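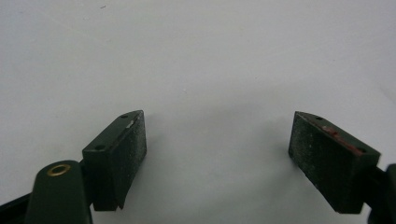 August 18, 2023

I went to see Muston last night, the submarine thriller that's been playing at the Etis since the start of the month. I had the 13 minutes of trailers to settle in, a small popcorn and a row to myself.

The story is simple. A salvage crew goes down to recover the cargo of a sunken freighter, one of them doesn't want it found, and the air starts to run out. If you've seen any submarine movie you know most of the stops along the way. There is a leak. There is a hatch that has to be closed with somebody on the wrong side of it. The captain has a photo of his daughter taped above his bunk, and I don't think I'm spoiling much by saying he looks at it a lot.

What I liked is the sound. The hull creaks all the way through, sometimes so low that I felt it in the seat before I heard it. There's a stretch in the middle with no music and hardly any talking, where the crew shuts everything down and waits, and it was the best part of the movie. A man behind me stopped eating.

Dirk Lammers directed, and it's his first feature in 4 years. His last one was Kälin, the mountain rescue movie, which I saw twice in the theater and have on disc. This one isn't as good. Kälin took its time with the people before anything went wrong, so by the avalanche I knew all of them. Muston has nine crew members and I could name 3 when the lights came up. Two of the engineers have the same beard.

Burgi Hofstetter plays the medic and she's the reason to go. She has a scene with a broken radio where she keeps talking into it after she knows it's dead, and she plays it very flat, almost bored. I'd have watched a whole movie about her character. Instead she disappears for most of the last half hour while the men argue over a valve.

The ending is a mess. There's a twist about the company that paid for the dive, Wumidix, and it needs a long speech to explain it. The speech is given by a character who is supposed to be short of breath. I would have cut it and gone straight to the surface.

I'd still say see it in a theater if you can – it won't be the same through TV speakers. The Etis has it in the big room until the 30th, then it moves to the small one upstairs, where the sound isn't nearly as good.

I'm planning to watch Kälin again this weekend. I haven't put it on since May.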